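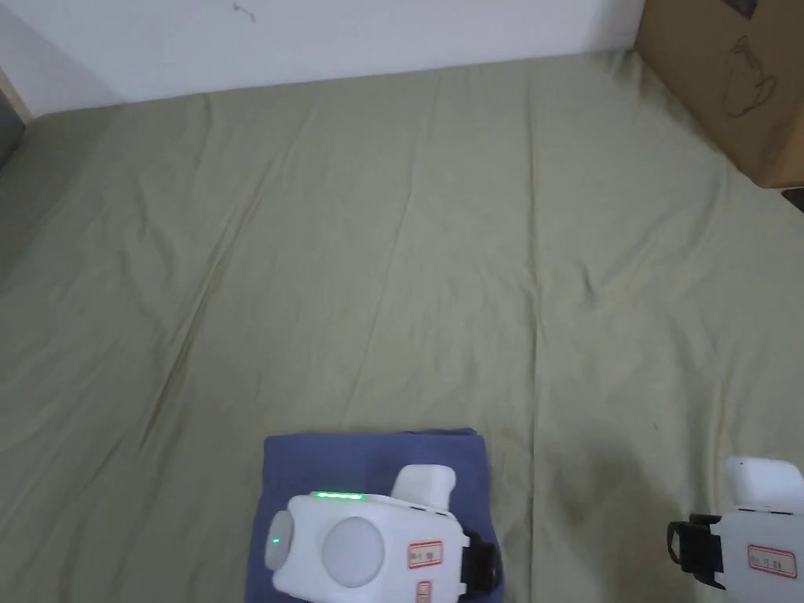 Folding Laundry on the Bed
Household Guidance Sheet 6, Clireo Resident Services

Residents of Clireo apartments frequently ask where laundry should be folded when a unit has no table of suitable size. The bed is the recommended surface. It stands at a comfortable height for most adults, it is wide enough for the largest garments, and cloth does not slide on a fitted or flat sheet as it does on a polished counter. The following guidance applies to all units in the Berisel and Quansah buildings and replaces the earlier sheet on the same subject.

Preparing the surface

Remove pillows, blankets and any items left on the mattress. Draw the bottom sheet toward the edges and smooth it with the flat of the hand. The sheet need not be perfectly taut, and light wrinkles will not mark a dry garment. Deep ridges should be pulled out, as they make it difficult to line up a hem.

Check that the sheet is clean. Clothes should never be folded on a sheet that is due to be washed. Where the bedding is changed on Sunday, residents may find it convenient to fold the week's clothing directly afterward.

Clothing must be completely dry before it is folded. Seams, waistbands and collars hold moisture longer than the rest of the garment and should be felt between finger and thumb. Any item that is still damp should be returned to the rack.

Shirts and T-shirts

Lay the shirt on the bed with the collar away from you and the hem toward you. Take hold of the hem near each side seam and draw it outward until the edge is straight. Most of the creases in the lower part of the shirt will come out at this stage. Release the hem, then smooth the body of the shirt upward and outward with both hands. A collar that has turned under should be opened and laid flat before any fold is made. 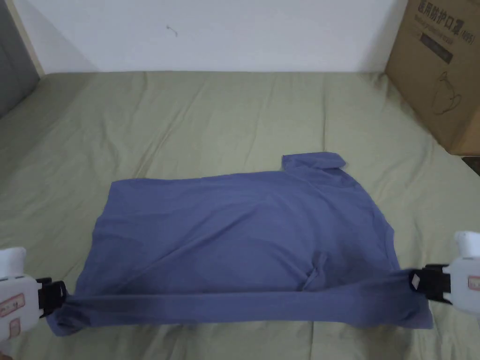

Drawing the hem straight before folding.

Fold one side in toward the center, lay the sleeve back along the fold, and repeat on the other side. The shirt should now form a long rectangle of even width. Bring the hem up to a point just short of the collar, then fold once more. For drawers of the standard depth supplied in Berisel units, a finished width of around 20 centimeters is suitable. The shelves in Quansah units are deeper and will take a shirt folded to 28 centimeters.

If the hem will not lie straight, the side seams have probably twisted in the wash. Shake the shirt once from the shoulders and lay it down again. Pulling hard on one corner will stretch the knit and should be avoided, particularly with thin cotton.

Trousers and larger items

Trousers are folded lengthwise, leg over leg, and then in halves or thirds according to the space available. Bath towels are folded in thirds lengthwise so that the side edges are hidden. Sheets require the full length of the bed – two persons will find the work considerably easier, although one person can manage by folding in half along the mattress edge and working from there. 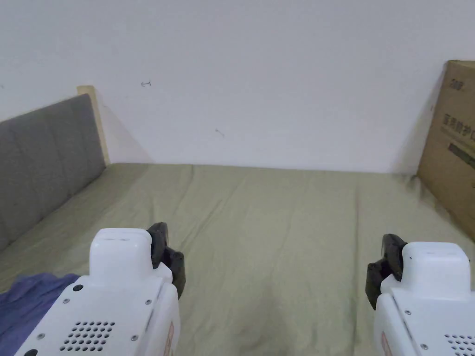
Items should be stacked by type as they are finished, with the heaviest at the bottom. Stacks are best kept to the far side of the bed so that the near side remains free for work. A stack taller than the forearm is long will usually fall when carried and should be divided.

Using cartons for storage

Clothing that is out of season may be kept in a clean cardboard carton. The carton must be dry, free of food residue and closed at the bottom with tape. Write the contents and the season on one end, where the writing can be read when the carton is on a shelf. Cartons should not be placed directly on a basement floor. Shelving in the Taklow storage area is available on request – quote form 3764 when applying, and include the unit number.

Wool must be washed or brushed before it is packed. Stored cartons should be opened and aired in November, at which time any item showing moth damage should be removed and bagged separately.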